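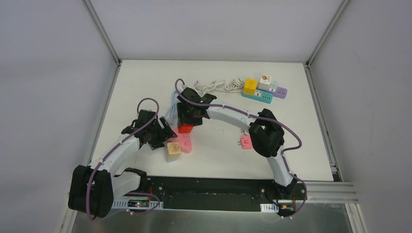
Buying a flat to let in Flundstead when the prices are falling - wait or go on?

Posted by Sunita Semwal in Property and Letting

Hello to all. I hope this is the correct section, please move it if not.

My husband and I have saved for a flat which we want to let out. We have made an offer on a two-bedroom flat in Flundstead, on the Sulgate side of the river, and the offer was accepted in January. The flat is leasehold. The seller is a company called Kanaujia Homes, which owns several flats in the same building.

Since then I read everywhere that prices are going down. The flat below ours was put on the market in the same month and its price has already been reduced two times. The letting agent, Turer, told us at first that we can find a tenant in two weeks. Now when I telephone they say "it depends on the season".

We have paid for the survey and part of the solicitor's costs, but we did not exchange contracts yet. My questions are these. Can we still ask for a lower price without being rude, or is it too late? Is it wiser to wait until the market is at the bottom? And the service charge is 200 pounds each month, is this normal for a building with a lift?

The mortgage offer is valid for 6 more weeks, so I cannot think about it for very long. Thank you in advance for any advice.

Omprakash Bansal

Dear Sunita, I let out two flats and I bought one of them in a falling market, so I can tell you how it was for me. I am not a solicitor, please check the legal side with yours.

You did not exchange contracts, so in England you are free to ask for a lower price, and you are also free to leave. The seller can refuse, and he can also sell to another person. It is not rude if you do it early and with a reason. It becomes unpleasant when the buyer does it on the last morning, when everybody has already booked the van. Write to the estate agent, mention the two reductions on the flat below, and give one figure which you are really ready to pay. Don't give a range, they will only hear the higher end of it.

About waiting for the bottom, I tried this once. I waited 19 months for a flat near the station. The prices went down a little, then the interest rates went up, and my monthly payment would have been higher than at the beginning. So I would look less at the price and more at the rent. Take the rent you can get with certainty, not the one from the advertisement. Take away the mortgage payment, the service charge, the agent's fee, the insurance and one empty month in the year. If something remains, the flat can survive a bad market, as long as you don't have to sell it. If nothing remains, then you are only hoping that the price goes up, and now is a poor time for this.

The service charge I cannot judge from the figure alone. Ask for the accounts of the last three years and ask if there is a reserve fund. A lift costs a lot when it must be replaced, and if the fund is empty the owners will receive a large bill. I would also ask how many flats in the building still belong to the same seller. If Kanaujia wants to sell all of them at once, this will press on the price of yours, and on the rents too if they let them in the meantime.

One more thing, telephone another letting agent as if you were looking for a tenancy and ask what is free in that street. I did this in Sulgate and learned more in ten minutes than from all the brochures.

lowerquay7

Wait. Prices always fall more than they say. My cousin bought at the wrong time and she is still stuck with it. 200 a month is robbery by the way, mine is half of this (no lift though).

Sunita Semwal

Thank you both. I asked for the accounts today and our solicitor says the reserve fund is a separate page which they did not send, so she is writing to them again. I made the calculation as Omprakash described. With one empty month a little remains, with two empty months we must pay from our own pocket. We will offer 7 thousand less and see what they answer. The mortgage adviser will also ask the bank if the offer can be extended - he thinks it is possible, but they may want a new valuation first.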